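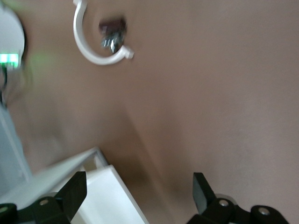
27/01/2024

I have been following the ferry talks between Skullis and Flumulora again, which probably puts me in a small group. The two governments met for 6 hours of formal discussion this week and put out a joint statement that runs to a page and a half. Most of it is about fishing permits. The part I care about is near the bottom, where they agree to "continue exchanges on the simplification of entry procedures."

That wording is weaker than last May's. Back then the statement said they would "work toward" simpler procedures, and there was a date attached. The date went by and I never saw it mentioned again.

My interest is practical. I have relatives on the other side of the strait and I make the crossing a few times a year. Under the present rules I need a visitor permit each time, and the permit office on the Skullis side handles 70 applications a day. When they reach 70 they close the window. The fee is 200 for a single entry, and it is the same 200 whether you stay for one night or the full term.

The deputy ministers gave a short press conference afterward. Both said the talks were constructive. A reporter asked about the multiple-entry permit and was told that technical teams were looking at it, which is the answer they gave the time before. The Flumulora side did say they want a second processing office at Dalham, near the freight terminal. Skullis didn't object in public. If it opens, it would help people coming from the north, who now have to go all the way down to the port and often stay overnight to be in line early.

I don't think either government is acting in bad faith. Skullis worries about customs revenue, and a lot of that comes through small traders who cross with goods in their bags. Flumulora wants the traffic and says so openly. Those are different goals, and a page and a half of polite language doesn't bring them closer. I would still prefer they kept meeting – the years when they didn't were a good deal worse, and the boat ran twice a month.

The Chukwu Institute put out a paper on this over the winter. It's long and the middle section on tariffs is hard going, but the appendix has the text of the old transit agreement, and I had never read the whole thing before. Article 2 already allows for family permits. It was suspended and never repealed, so in theory it could be brought back without a new treaty. I haven't seen anyone from either delegation bring it up.

I wrote to my representative about Article 2 and got a form letter thanking me for my interest in regional affairs. I'll write again when the next round is announced. In the meantime my permit form is filled out and I need to get new photos taken, as they won't accept the old size anymore.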